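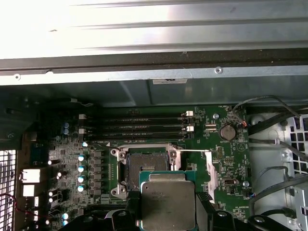 Can anyone tell me if I should bother with thermal paste that's been in a drawer since January? I'm putting together a PC for my daughter out of bits, and I've never done the processor part on my own before. The case is a second-hand Morkby one and the board came from a seller on Vavivham who had 207 good reviews, so I'm hoping it's fine. I've got the lever back and the load plate swung open, and the chip is ready to go in, but I keep dithering over it. All four memory slots are still empty as well and I've only got two sticks, so which ones do they go in? The manual is long gone and I can't read the tiny white writing by the slots without a magnifying glass. Oh, and there's a round coin battery on the board next to the memory. Do I swap that while I'm in there or leave it be? Sorry, that's three things in one. Any help very welcome!

Randa Awad
30/04/2020

merside_mike

Paste from January is fine, I've used tubes much older than that. Squeeze a bit onto some kitchen roll first and if it comes out smooth, use it. A blob the size of a small pea in the middle of the chip, then the cooler on top - no spreading needed.

For the chip, look for the little gold triangle on one corner and match it to the mark on the socket. Hold it by the edges, lower it straight down and let go. Don't press on it and don't slide it about, those pins in the socket bend if you so much as look at them. Then plate down, lever down. The lever feels stiff and makes a horrid creaking noise, which gave me a fright the first time, but it's normal.

Memory: with two sticks you normally want every other slot, so skip one between them. Which pair depends on the board. The model number should be printed on it somewhere, so get the magnifying glass out after all and look up the manual online. Mine was on the maker's site as a PDF.

Sleiman

just put the ram in any slots it will work. mine is in the first two and has been for years

tinker_jo

It'll probably start up in any slots, yes, but you can lose a bit of speed if they're in the wrong pair, so I'd go with what Mike said.

Nobody's done the battery! Leave it unless the clock keeps resetting itself once you're up and running. They're cheap and you can get one at the supermarket, usually a CR2032, but read what's stamped on yours before you buy. If you do change it you'll have to set the date and time again.

Also touch a bare metal bit of the case before you pick anything up, and not on a carpet if you can help it. I built mine on the ironing board, which I wouldn't recommend.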